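Gripper and camera comparison: working group minutes, August

Location: Hovton lab, main bay, with Maston joining by call
Start: 10:00
Parties represented: Hovton (arms and cell), Maston (fingers), Indis (controller and camera drivers)
Apologies: Halonen

1. Minutes of the previous meeting

Accepted with one correction. Under the item on finger stock, "short pattern" should read "long pattern" in both places. The file on the shared drive has been replaced.

2. Actions carried forward

2.1 Indis to supply a controller build with the gripper current limit exposed as a setting. Closed. The limit is set at 900 mA for all trials until further notice.

2.2 Hovton to write up the homing procedure for both arms. Open. A draft exists but does not cover restart after an emergency stop.

2.3 Halonen to return the spare wrist mount. Open, no update received.

3. Pen and pencil sorting task

3.1 The task was agreed as the common test for both finger patterns. Pens and pencils are laid out on the wooden table and are to be picked singly and placed in the two grey trays. Either arm may take either type. The operator is not to straighten items between picks.

3.2 Picks are to be scored from the wrist camera as well as the fixed views. Maston asked that a grasp be scored as good only if the item does not turn in the fingers during the lift. Agreed. Grasps that close on a pocket clip are to be logged separately, as the clip alters the effective width of the barrel.

3.3 Views from the fixed cameras and from a wrist camera were tabled.

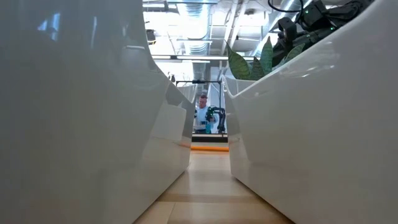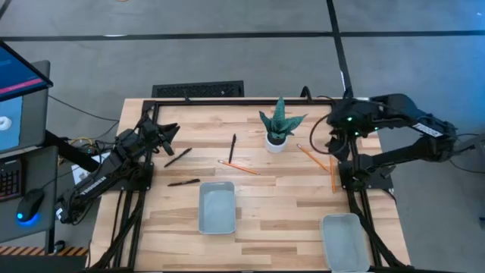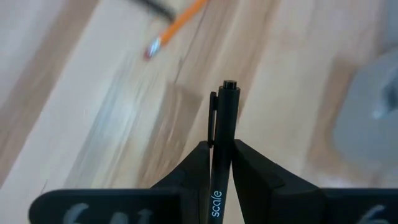 4. Camera comparison

4.1 Indis reported on latency. At full resolution the wrist stream arrives roughly 80 ms after the fixed overhead stream. The delay is steady and can be corrected in the logger. Hovton would prefer it corrected at the driver, so that older logging scripts need no change. Indis to estimate the work.

4.2 Focus on the wrist cameras is fixed. It was agreed to keep the present focus distance, at the fingertips, and to accept blur on the table surface. Item location is taken from the overhead view in any case.

4.3 Exposure is to be locked before each run. Automatic exposure hunts when the gripper comes close to a pale surface, and logs made with it on are not to be used for scoring.

5. Finger wear

5.1 Maston requested a wear figure before committing to the present tip geometry. A cycle test of 2000 open and close movements per pair was agreed, using a pen barrel as the test piece. Tip gap to be measured with feeler gauges at the start and at the end.

5.2 The cycle test will run on a bench gripper so that the arms remain free. Hovton to provide the bench supply. Maston to provide 2 pairs of each pattern.

6. Controller settings

6.1 Closing speed was discussed. Indis considers the present value too high for round items, which can be pushed along before both fingers are in contact. Maston disagreed and attributed this to approach angle. To be settled by running the same layout at both speeds.

6.2 No change to joint limits. The request to widen the wrist range was withdrawn.

7. Actions

Indis: estimate for the driver timestamp correction (4.1). Second controller build with closing speed as a setting (6.1).
Maston: finger pairs to Hovton (5.2).
Hovton: complete homing procedure (2.2). Bench supply (5.2). Add clip grasps as a separate column in the score sheet (3.2).
Halonen: spare wrist mount (2.3).

8. Any other business

The call dropped during item 5. Maston has since confirmed the wording of 5.1 by email.

Meeting closed 11:25. Next meeting to be set once the finger pairs have arrived.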